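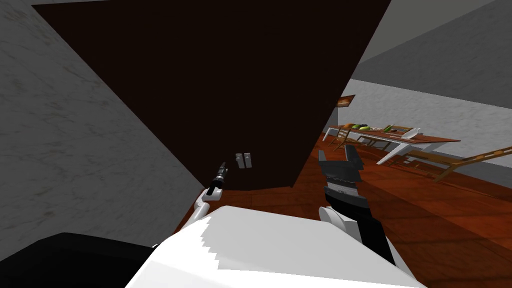 *Dark panel, two little pale fittings side by side, marbled grey wall to the left.*

## Grimus Tower, floor by floor (Kisia, chapter 8)

Quick one, written between shifts. Assumes you've done the ferry and have Trilside unlocked. If you haven't, go back, the tower gate won't open without the Trilside seal.

**Before you go in**

- Level 19 minimum. 17 is doable but you'll burn every potion you own.
- Two cure herbs per party member. The moths on the second floor poison constantly.
- Swap the Ferryman out. His water skills heal half the stuff in here.
- Save at the well. There's no save point til the top.

**Ground floor**

Go left. Right is a dead end with a chest, 40 coins in it, skip it unless you're broke. Left takes you past three lamps. Light the middle one first, then the far one, then the near one. Wrong order and you get a fight with a pair of Husks, not hard, just slow. Stairs drop down when it's done.

Tadhg Rafferty reckons you can skip the lamps by running at the gap with Boots of Haste on. Tried it loads, fell every time. If you manage it tell me how.

**Second floor**

Moths. Fire works on the grey ones, does nothing to the blue ones. Use the Piper's Lull on blues and walk round them while they're asleep, they give rubbish xp anyway.

1. Pull the chain by the stairs.
2. Cross the bridge before the bell stops. Don't open your menu on the bridge, the timer keeps going.
3. Grab the Copper Key off the hook.
4. Back over the same way, then through the locked door.

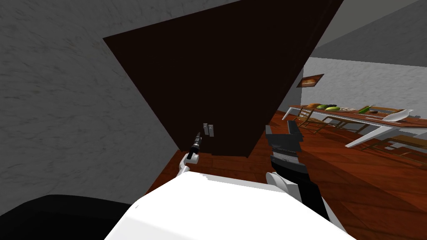 Behind the locked door there's a merchant. Stock up on herbs and buy the Ash Ring even if it leaves you skint, it halves burn damge and the boss is nearly all burn. Sell the Trilside spear if you need the money, you get a better one in chapter 9.

**Third floor**

Short. Push the statue onto the cracked tile, drop down, take the ladder back up on the other side. If the statue gets stuck in the corner leave the room and come back in, it resets.

Chest behind the ladder has the Moss Cloak. Easy to miss. Press against the wall and keep tapping interact.

**Boss: Nic Aodha**

Two phases. First one she just swipes and summons Husks. Ignore the Husks, they vanish when she changes form.

Second phase she burns everybody every other turn. Ash Ring on your healer, nobody else. Guard on the burn turn, hit hard on the next. Ice is best, Smith's hammer is fine if you never picked up ice. When she says "enough now" guard *straight away*, the next hit takes most of your health bar.

She drops the Tower Seal plus a random ring.

**Edit 1/27/24:** Gearóid Coughlan points out the lamp order flips on Hard. So near, far, middle. Havent tested the rest of the floor on Hard yet, will add it when I get there.

Chapter 9 next. Don't sell the Copper Key, you need it again for the cellar.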